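Lumeck Repair and Reuse Project: progress report to the Aubert Fund
Tue 30 October 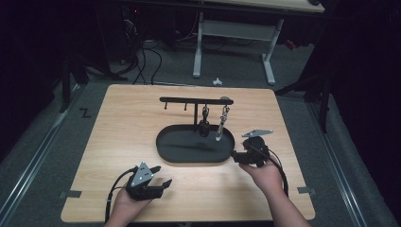 Small hanging rack with a black tray, on a wooden board.

1. Period covered

This report covers the work done since our last report in July. It follows the headings in the grant letter. Spending is dealt with in section 5 and the full ledger has been sent separately.

2. Repair sessions

We ran 18 repair sessions in the period, all at the Wirkska hall. People brought in 632 items. Lamps, toasters and kettles made up most of the electrical work, and coats and school trousers most of the sewing. Zips are still the most common clothing job and we have changed supplier, as the first batch kept splitting at the bottom stop.

Items we could not mend on the day were either booked in for a second visit or given back with a note of what was wrong. The second-visit list got too long in late summer. We have now stopped taking bookings for microwaves and flat-screen televisions, and the list is back to a length we can manage.

The electrical bench was moved to the north wall after the hall's rewiring. It has its own fused supply now and we no longer run leads across the doorway.

3. Swap shelf

The swap shelf takes small household things that work but are not wanted. It has done better than we expected, and kitchenware rarely stays more than a session or two. Books are a problem. We were given far more than we could shelve, and we have asked people to take them to the library sale instead.

Unclaimed items are kept until the end of the following month and then passed to the Urnent charity shop.

4. Training

Krešimir Grgić led the evening course on basic sewing machine care. There were 50 places and all were filled, though attendance dropped in the last two weeks when the bus timetable changed. We will start the spring course half an hour earlier so that people can get the last bus to Urnent.

The course on testing plugs and leads has not started. The tutor we had agreed terms with took a post elsewhere, and we are talking to a replacement. We ask the Fund to let us move this course into the next period -- the cost stays the same.

5. Money

Spending is within budget apart from tools, where we went over after two soldering stations failed out of guarantee. We covered this from the printing line, having had 1,000 leaflets printed and then found that most new visitors hear of us from the school newsletter. We do not plan another print run.

Hall hire goes up in January. The new rate is in the ledger notes.

6. Next period

-- Start the plugs and leads course.
-- Replace the overlocker, which is noisy and skips stitches on heavy cloth.
-- Agree storage with the hall for the winter. The cupboard we use now is needed for the pantomime costumes.
-- Send the Fund the visitor survey results, which are still being typed up.

We would be glad to have the Fund's answer on the course dates before the hall's booking sheet for spring is closed.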